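Progress report to the Hedlow fund: the January open day
Prepared by Imani Greenberg, Vuravport workshop

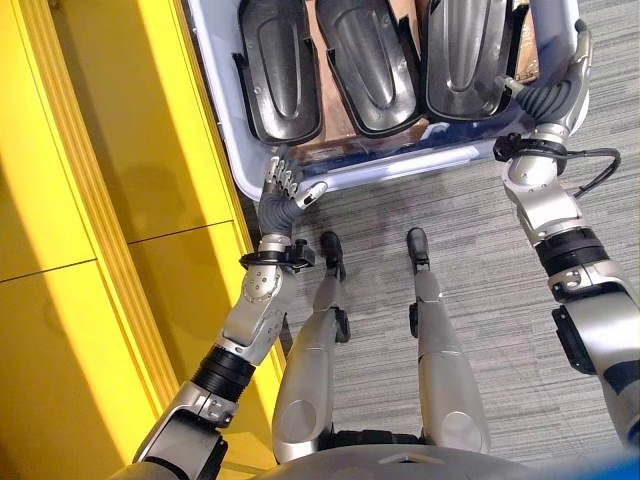 How the open day went

I'm very happy to write this one, because the open day was the part of the grant year we'd been looking forward to most, and also (I'll admit) the part I'd been losing sleep over. We welcomed 409 visitors between 8 in the morning and late afternoon, a good many more than the hall is used to, and the mood stayed friendly even when the line for the bin handling demonstration reached the coat racks.

That demonstration was the heart of the day. The humanoid had both hands on a light blue bin with black molded plastic pieces in it, next to the yellow cabinet, and people could stand at the tape and watch it work for as long as they liked. Gerrit Mertens kept up a running commentary and took questions, and I don't think he sat down until the coffee was gone. The gloved hands drew the most interest by far. Visitors wanted to know how firmly they press on a rim, whether the gloves wear through, and how the robot decides where to put its thumb – that last one came from a girl of maybe nine, and Gerrit spent a long time on it.

What we showed and what we held back

We ran 14 demonstrations in all. Two were stopped early, both times by Nazmiye Ersoy at the safety desk: once when a visitor leaned well past the tape, and once when the controller reported a wrist fault. She explained each stop to the crowd as she made it, and several people told me afterward that they liked seeing that side of things.

We left out the walking portion we had described in our last report. Ertuğrul Aksoy wasn't satisfied with the turns on carpet, and I agreed with him. He would like another month on it, and we'll invite you to see it once he's comfortable.

Visitors from industry

The people from De Smet stayed most of the morning and asked for a follow-up meeting on parts handling. Rendero sent Aigars Toom, who was generous with advice about cable routing at the wrists and has offered to look over our next drawings.

Spending and next steps

Costs for the day came in a little under plan, mainly on printing. I'd like to move the difference to spare gloves, if you have no objection. We'd also like to put up a raised step for children next time, who had a hard time seeing past the grown-ups, and start the demonstrations later in the morning so the crew can eat breakfast.

Related items
Autumn progress report: setting up the hall
Notes on glove wear and replacement
Directions and parking at Vuravport

Comments

Maris P.: My son has talked about the thumb ever since. Thank you, Gerrit!

tinbarn: Any chance of an evening session? I work days and missed the whole thing.

Imani Greenberg: We're looking into it, tinbarn – I'll post here when I know.

Contact the Vuravport workshop office | Copyright Vuravport | Back to top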